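From: Traian Onu
To: gimaddale-data
Date: March 4, 2024
Subject: Re: [gimaddale-data] Blurred stills in the Stolport set, keep or drop?

On the earlier message, Mnguni wrote:

> I've been through the first part of the Stolport upload. The joint logs look fine and the timestamps line up. My concern is the wrist view. In many episodes the picture goes soft whenever the arm travels between the start pose and the first grasp. Do we want to filter these before training? I could write something that scores sharpness per still and drops anything under a threshold. It would take me an afternoon.
>
> Second question: the mat. Several episodes have printed characters in view and others have none. Is that a change of mat or a change of where the work sits on it? If it is a change of mat I'd like it in the metadata.
>
> Third, can someone confirm the episode count? The index says 127 and I have fewer folders than that.

Taking these in order.

**Blur.** Please don't drop single stills. The policy is trained on short runs of consecutive steps, and a gap in the middle of a run does more harm than a soft picture. The arm will also see the same blur when it is running on its own, at the same points of the movement, so the training set should contain it. I tried a sharpness filter on the Wotano set last June. It removed nearly all of the fast travel and left the slow part near the object, and the trained policy then hesitated on the way in. I have not repeated the test on this set.

What I would accept is a score stored next to each still, with nothing removed. Call the field `sharpness` and leave it as a float. Anyone who wants to weight by it can do so in their own loader.

Whole episodes are another matter. If the wrist view is soft from start to finish, including while the arm is at rest, mark the episode `review` and I will look at it. A loose lens ring would give that result.

**Mat.** Same mat throughout. The characters are part of a number printed along its edge, and whether they are in view depends on where the arm is. No metadata field is needed for the mat itself. I would still like the layouts to be spread more evenly. If the characters only show up when the box is on one side, the model may learn to use them as a landmark, and it will fail as soon as we change to a plain mat. For the next session:

- rotate the mat by a quarter turn every 50 episodes
- move the box between episodes, including to places where the wood shows
- log both changes in the session notes, with the episode number
- do not cover the print with tape; we did that at Wotano and the tape became the landmark

To show the sort of still I want kept, one from the travel part of an episode:

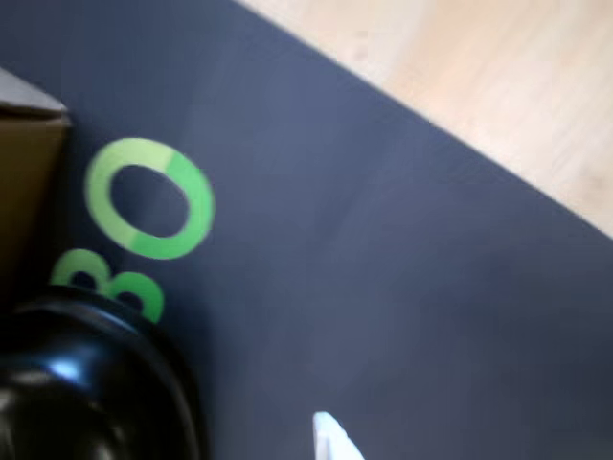

*Wrist view during travel. Green "O" and "3" on the mat, box at far left, edge of the mat against the wood at upper right. Soft, keep.*

The green "O" has fuzzy outlines and I'd expect any reasonable threshold to reject it. The mat edge is still usable for position, and the box can be found. I see no reason to lose it.

**Count.** 127 is the number of recordings started. Nine were stopped by the operator before the first grasp and were never uploaded, so you should have 118 folders. If you have fewer than that, send me the list and I will compare it with the disk at Stolport. I'll correct the index either way.

One point you didn't raise. The loader on the main branch still cuts episodes at 4000 steps without a warning. Most of ours are well short of that, but the ones with a second attempt at the grasp can run over, and the cut falls in the part we want. Please pull the `long-episodes` branch before you compute any statistics. It needs a second reader before I merge it, and I'd be glad if that were you.

Traian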